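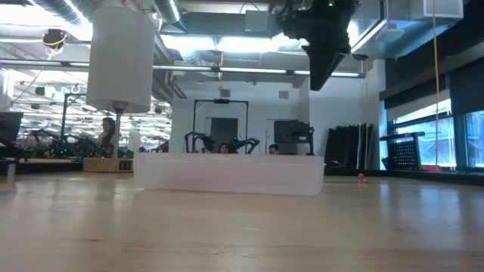
Photo: Kaja Raudsepp / Flekgate. Free to reuse with credit.

Flekgate tabletop things, readme

Quick notes, will tidy up in March. Ask Savvas if something is missing.

What this is
Pictures of ordinary household stuff on a table. Bins, lamps, small odds and ends. 900 pictures, 4 folders. Made for sorting and labeling practice, mostly storage items.

Folders
bins - plastic storage, long and short, clear, frosted, solid
lamps - table lamps, shades on or off
small - anything that fits in a closed hand
mixed - two or more of the above on the same table

The picture at the top is from mixed. Frosted white bin, lamp with the white shade and square wood base, little pinkish red thing further back. Small thing is labeled "small, other". Please dont relabel it as a toy or a fruit, we went back and forth on that already.

Labels
One line per item: name, color, material if sure. If not sure leave material blank. Frosted goes under "translucent", not "clear". Fotini did bins, Chrysanthi did lamps. Lampshade and base are one item, one line. Window light and ceiling light are not items.

Known problems
- pale table + white bin = weak edges, check your outlines by hand
- shiny tabletop, lights reflect in it, some outlines wander off into the reflection
- 20 pictures in small have no label yet
- "pink" and "red" used for the same thing in places. Use pink-red from now on
- a few file names still say Fatero, old project name, ignore

Background
Label the table and what sits on it.

Changes
v4 - mixed folder added, lamps renamed, two duplicate bins out
v3 - color list shortend
Older notes are gone, sorry.

Contact
Savvas Rallis for files, Fotini Karras for labels. Mornings are best.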